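Lids, lids, lids

I promised an update on Rennie back in September and then went very quiet, sorry. The short version is that the arm exists, it moves, it has stopped catching its own cables, and it still can't put a lid on anything. The long version is below, so get a brew.

If you're new, Rennie is the robot arm I've been building at Noltilel, the shared workshop behind the tile place. It's mostly aluminium tube and printed joints, plus a gearbox I'd rather not talk about. The plan has always been kitchen jobs. Small ones! I don't want a chef, I just want something that'll put the top on the blender while I'm hunting for a clean glass.

The shoulder went together a fair bit quicker than I expected. I'd printed the housing in one piece the first time and it split along the layers when I tightened the big bolts, so the new one is two halves with a steel plate between them, and I've stopped wincing when it lifts. The elbow still has a bit of slop. If you hold the upper arm and wiggle the wrist you can feel it, and when Ailsa Imrie did exactly that she made a face like she'd bitten a lemon. She's right, it needs the better bearings, and they're in the post.

While I wait for those I've been doing the other half of the project in Zandeo, the simulator. I was snobby about this for ages. I wanted to be at the bench with a spanner, thank you, and sitting at a laptop felt like homework. Then I dropped the real gripper on the real floor trying out a wrist move I'd typed in wrong (a minus sign, it's always a minus sign) and spent an evening gluing a finger back on. So now the moves get a go in the sim kitchen first. The arm in there is a smooth white thing much posher than mine, but the job is the same and it costs me nothing when it headbutts the cooker.

I've got the kitchen how I like it now, with dark stone worktop, orange tiles and brown cupboards. I did spend far too long picking those tiles. Our real kitchen is beige.
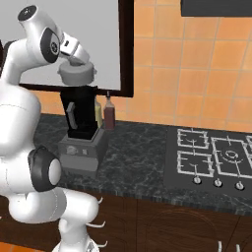
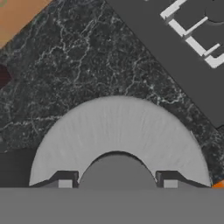
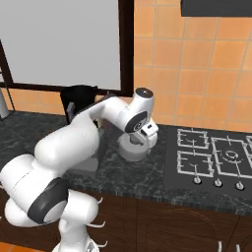

Three renders from the sim kitchen. In the first one the gripper has the blender lid, just above the jar.

The blender lid is the one I've been stuck on. Picking it up is fine, or fine enough. Getting it down square on the jar is where it all goes to pot. If the lid is tilted even a tiny bit, one side catches the rim, the wrist keeps pushing, and off slides the whole lot. A person feels that straight away and gives it a little jiggle. The arm has no idea! It just carries on leaning like someone asleep on a train.

I left a batch running overnight and came down to 43 good lids out of 242 tries. I was quite pleased, to be fair. The batch before that got 2, and I have my suspicions about one of them.

What changed in between was the last bit of the move. I'd been driving straight to the final position in one go, full speed, then opening the fingers. Now it stops above the jar, waits for everything to settle, and comes down slowly with the wrist allowed to give a little. I want to add the jiggle next. I've tried a small circle and a side to side wobble, and I think the circle is better, but I changed the grip at the same time like a wally, so I can't really tell you.

The view from down by the gripper has been a surprise as well. The pale arch of the hand takes up the whole lower half, and the worktop fills most of the rest. On the real one I'd been planning to bolt the camera in more or less the same spot and I'm now having second thoughts. Might go up on a bracket, might go off to one side. I'll mock both up in cardboard before I drill anything.

Other bits, quickly. The Gritus board that runs the gripper motor is finally behaving, after I found the loose ground wire I'd checked twice. I've set the log to keep the last 800 lines, so I can see what it was up to before a crash. And I've moved the emergency stop to the left side of the bench, where my hand goes when I panic.

Still on the list are the elbow bearings, a proper cable guide down the forearm, and softer pads for the fingers. I've been cutting up an old bike inner tube for those and it grips nicely but leaves black marks on everything. If you've used something better, tell me in the comments, preferably something I can buy in a normal shop.

Ailsa wants to bring her own blender in for the first real go. I've told her to bring an old one.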